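Search this site Enter keywords Go

Omine cell, Tonville workshop: progress report to the Clurkley fund, February 2026

1. Work in this period

The second stage of the grant covers the upkeep of one handling cell and the simulated copy used to plan its maintenance. Work went on the gripper and its wrist camera view. The arm itself needed only its routine grease and a new cable clip at the elbow.

Both finger plates were taken off, cleaned and refitted. The left plate had worked slightly out of line at its base, and closing the fingers on a gauge block left a gap at the top edge. The old screws were scrapped and the new ones set with thread lock. After refitting, the plates met square along their full height. The stroke was then reset so that the open position is reached at 85 per cent of full travel, which keeps the carriage off its end stop.

The simulated copy was brought into line with these changes. Finger length, spacing and open position were measured on the real unit and entered in the model. The camera position was corrected in the same way, as the old value dated from the first bracket and placed the fingers too low in the view.

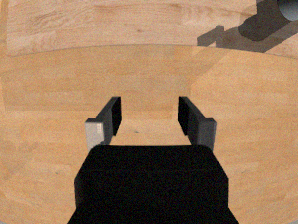
Figure 1. Simulated view over the gripper, fingers open above the round table, nothing held.

The render is used as a reference when the camera is refitted. The fitter opens the gripper, brings up the live view beside the render and adjusts the bracket until the finger edges agree. Lighting in the model has not been matched to the workshop. The outer block on the left finger renders noticeably brighter than the one on the right, so the comparison is made on edges only and brightness is ignored.

2. Faults and stoppages

The cell stopped twice. The first stop was a lost connection to the gripper, traced to a worn plug at the wrist. The plug was replaced and the cable given more slack - it had been pulled tight whenever the wrist turned fully. The second was a false overload reading, cleared by running the zeroing routine with the fingers open. This routine is now part of the morning start-up.

3. Spending

To the end of the period, 66 per cent of the parts budget has been spent. The largest item was a spare set of finger plates from Pant, ordered early on account of the delivery time. No change to the total is requested.

4. Next period

- Run 70 open and close cycles on the refitted fingers and check the plates against the gauge block again.
- Fit the second cable clip.
- Match the model lighting to the workshop, if time allows.
- Write up the camera refitting procedure and keep a printed copy at the cell.

The spare plates will stay boxed until the cycle check is complete.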